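Table Manners: The Cloth Comes Out of the Drawer

Home Notes, 11/04/2023

I own too many tablecloths. My mother owned too many tablecloths, and when she moved to the smaller place in June they came to me in two suitcases, ironed, as if somebody were going to inspect them. I put them in the bottom drawer of the dresser and forgot about them until I bought a coffee table that needed hiding.

The coffee table is a story for another newsletter. It's low, it's rectangular, it came from the Montoya clearance room, and the top had a ring on it that I was told would "lift right out." I have been lifting for months. The ring is doing very well.

So, cloths. Several of you wrote in after the last issue to ask whether it's still allowed to put one on a low table, and whether it makes a room look like a waiting area for a retired dentist. It's allowed. Whether you get the dentist effect depends mostly on size, and size is where nearly everyone goes wrong, including me, twice, with receipts.

The trouble is that cloths are sold for dining tables. A dining table has legs to spare, and a long drop looks generous. Put that same cloth on something knee-high and it puddles on the floor, where it will be stepped on by guests, dragged by the vacuum and slept on by whatever you keep that sleeps on things. You want it over the edge and then you want it to stop. On my table that means a hang of a hand's width, and I measured with my actual hand, which I recommend over the tape measure because you never lose it under the couch.

Color next. I used to believe in white. White is fine if you eat nothing and have no friends. Pale blue has been much kinder to me. It sits well on a brown plank floor, it doesn't glare at noon, and coffee shows up on it slightly later than it does on white, giving you a moment to look innocent. Gus Alcantara, who edits this page and has opinions about my spelling, prefers dark green. He also has a dark green couch, dark green curtains and a lamp he can never find.

On pattern I'd go easy. A big printed flower or two will do more for a small table than a crowded all-over print, and you can set your things down beside it without starting an argument. Don't center everything. If the flower has the middle, let the bowl go off to one side. I resisted this for years, being a person who straightens pictures in other people's hallways, but a bowl parked squarely on top of a flower looks like it's trying to trap it.

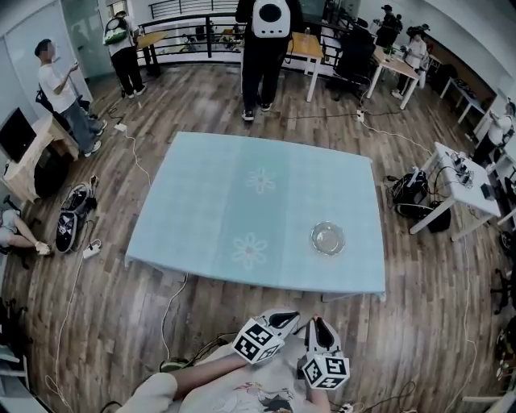 Pale blue, two white flowers, and a clear glass bowl kept over to the right.

About that bowl. Plain glass, round, nothing in it. Readers are always asking what to put in the bowl, and the honest record of my own bowls is keys, a dead battery, the foil from a chocolate, and a screw belonging to something I hope isn't important. Leave it empty for a week and see if you can stand it. The glass catches a bit of light along the rim and lets the cloth show through, and you'll have somewhere to put the oranges when company calls from the driveway.

A word on cords, the natural enemy of the low table. If yours stands in the middle of the room, sooner or later something with a plug will want to cross the floor to reach it. White cables and white power strips don't blend into brown boards, however firmly you decide not to look at them. Run what you can along the wall. And keep the hem short of the power strip, please.

Washing: cool, inside out if there's a print, and out of the machine before you get distracted. Hang it over a door. I iron only the part that lies flat on top, and the sides have never complained.

Two of you asked about the no-slip underlay I mentioned in spring. It was the Jelano one, it's cut with kitchen scissors, and I cut it crooked. No harm done. The cloth covers it, and the underlay covers the ring.

Next issue: chairs that roll away from you when you sit down. Letters to the usual address, and no more photos of gravy, thank you.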